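Section 3: Planning and buying for your cell

Before you open a single catalog, read this whole section through once. I wrote it after helping set up the Skimier teardown cell, and then a second one for Kausar Niazi's group. Most of the money I wasted on the first one went out the door in the first week, before we had measured anything (including the doorway, but that's another story). The second one came in under budget, and the steps below are more or less what we did that time.

This section covers desktop computers only. If you're planning for laptops, skip to Section 5, the fixtures are completely different.

3.1 Work out what the arm has to do

1. Pick one job and write it on one line. Ours was "take the memory out of a desktop tower and park it." Yours might be drives, or cards, or cables. One job! You can add more later.

2. Gather a pile of the computers you really expect to get. Don't use the nice clean one from your own desk. We pulled 31 towers from the intake shelf and opened every one by hand.

3. Time yourself doing the job. Use a kitchen timer and write down where you got stuck. If your own fingers struggle with a latch, budget extra for that latch.

4. Sort the pile by how the case opens and which way the parts face once it's lying down. Keep the biggest group and set the others aside for phase two.

Note: Svetozár Charvát wanted the arm to handle side panels as well. We priced it and it nearly doubled the tooling line, so panels still come off by hand in both cells. I'd do the same again.

3.2 Measure before you price

5. Lay your largest tower on its side and measure the footprint. Add room for the fixture plate next to it, then room for your own hands. People always forget the hands.

6. Measure the height from the table to the top edge of the open case. The gripper has to clear that edge on every trip, and it has to do it while carrying something.

7. Mark the arm's reach on the table with masking tape, at the height you'll be working. The reach number on the data sheet is usually measured straight out, and you'll be working straight down into a box.

8. Check the route in: doors, elevator, the turn at the end of the hall. (Okay, so that's the other story. Our first table spent a night in a corridor.)

Caution: Don't buy an arm by its payload figure alone. The gripper, its mount and the cable all come out of that payload before you've picked up anything.

3.3 Build the budget sheet

9. Make one row for each of these, even if you think the answer is zero:

Arm and controller
Gripper, plus spare jaws
Table
Fixture plates and holders
Camera and lighting
Guarding and stop buttons
Cables, cable clips, power strips
Practice computers
Training time
Contingency

10. Fill in the arm row last. I know, it's the fun one. But if you start there, everything else gets squeezed to fit, and the table is what suffers.

11. Get two quotes for anything over 2000 dollars. We asked Mandosell and Pešek for the same table, and the two quotes didn't even agree on whether legs were included. Read the small print, then call and ask anyway.

12. Ask each supplier for lead times in writing. Our gripper took 60 days, and the arm sat in its crate for most of them.

Note: Zdeňka Beneš keeps our sheet now, and her version has a column for "who said so." It's a great idea. When a price changes you know which email to go and dig out.

3.4 Spend on the table, save on the fixtures

13. Buy a slotted aluminum table if you can stretch to it. You'll move things constantly in the first month, and being able to slide a bracket along a rail and tighten it down is worth every cent. On the Nevent trial we bolted straight through a plain benchtop, and by February it looked like Swiss cheese.

14. Print your fixture plates. Draw the plate as one flat tray with a raised holder or slot for each part you'll be handling, print it, try it, and print it again. Budget for 3 versions. Kazimír Ondrejka got his right on the second try and we haven't heard the end of it.

15. Put the plate right beside the case. Every inch between them is an inch the arm travels on each cycle.

16. Lay everything out on the table before you commit to positions, with the panel off and the open side up, and look at it from where the operator will stand.
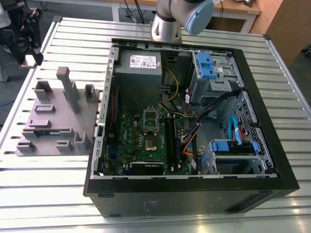

Figure 3-1. Tower on its side on the slotted table, with the printed fixture plate at left and a memory module in one of its slots.

17. Look for cables that cross the path to the part you want. Looped wires and drive cables love to sit right over the memory slots. Decide now if a person tucks them away first, and if so, put that minute in your labor estimate.

Caution: Unplug the tower and leave it unplugged. Leave the power supply closed, and don't let anyone add "open the power supply" to the job list to make the numbers look better.

3.5 Before you send the order

18. Have one person who wasn't involved read the sheet. Illia Holovko did ours and found we'd budgeted for a controller but no place to put it.

19. Check that the quotes are still valid. Ours ran out on Sun 27 July and we only noticed the Friday before.

20. Order long-lead items first, then the table, then the arm. Printed parts can wait until the table is standing.

Continue with Section 4, Unpacking and leveling the table.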